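# Landow Student Robotics Club: Frequently Asked Questions

Last updated July 6, 2019

**Who can join?**

Any student at Landow in grades 9 through 12. You don't need to have taken a programming class. New members can start at the beginning of either semester.

**Do we build a robot?**

Not in the first year. First-year members work in the house simulator, where a robot with grippers is driven through household tasks. Second-year members can apply for the hardware group, run by Ville Koskela. It has its own schedule and its own sign-up sheet.

**What is a run?**

One attempt at one task, from reset to stop. Every run is saved, including the ones that fail. Please don't delete failed runs from the shared drive. We use them when we review driving and when we write the grading scripts.

**How many runs does the club do in a year?**

The goal is 3,000. Last year we finished with 2,622, and 1,521 of those passed review. The spring total was lower than the fall total because the lab was closed for floor work.

**How do I learn to drive?**

Maysoun Haddadin teaches the driving sessions. You start with one arm and a drawer, and move to two arms once you can line up on a handle without bumping the cabinet. Most people need several sessions for that. Watch the gripper view when you are close to something and the body view when you are moving between rooms.

**Do I need my own computer?**

No. The lab machines have everything installed. If you want to practice at home, ask Shahzad Gondal for the install notes. A laptop without a graphics card will open the simulator, but slowly. Turn the shadows off first.

**What is the Beyene team?**

The competition team. It goes to the Pumier Cup in December with 2 drivers and 2 programmers. Tryouts are open to anyone who has been in the club for a full semester. The cup tasks are announced one month ahead, so the team practices on general ones until then.

**The textures look wrong on my screen. Is that a bug?**

Usually not. The houses are generated, and the generator picks wall and counter textures without checking whether they go together. Pictures on walls can come out sideways. Report a bug only if an object falls through the floor or the arm passes through a door. Use the Fudix form and include the run number.

**What does the work look like on screen?**
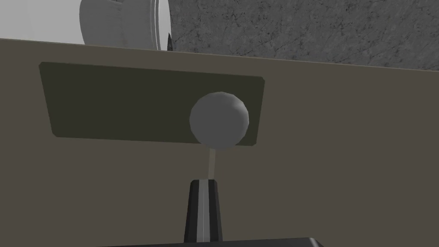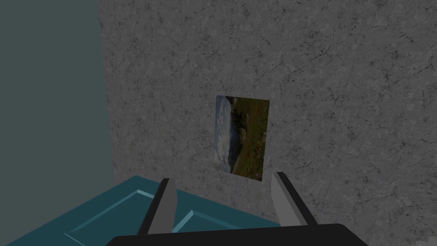
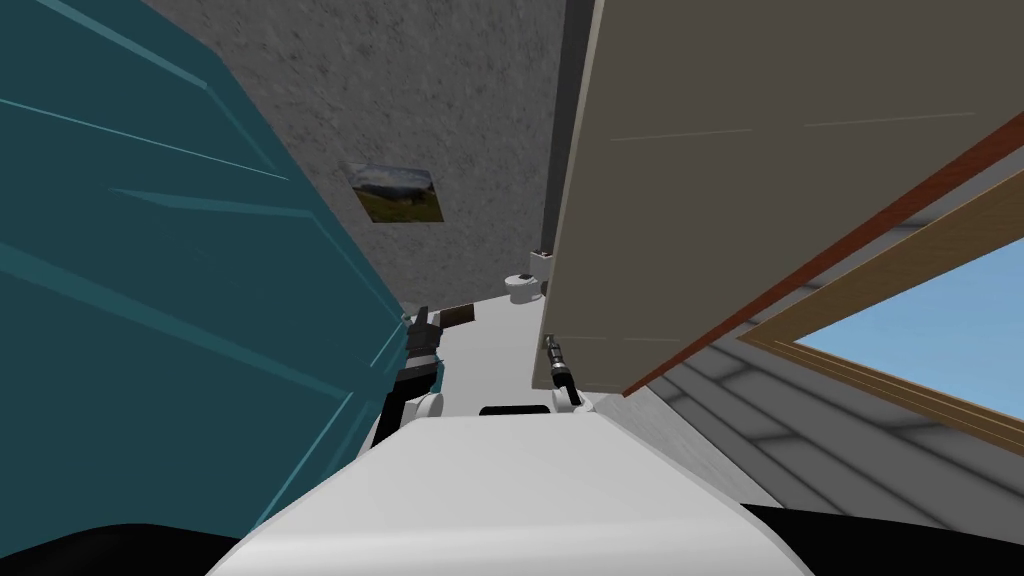
*Simulator views. First: a gripper finger below a gray knob. Second: the open gripper with a landscape picture on the wall beyond. Third: both grippers, with the toilet farther back.*

**Who do I contact?**

Hiba Sayegh handles sign-ups and permission forms. For anything about grading or the run logs, see Vilmos Szabó in the lab after last period.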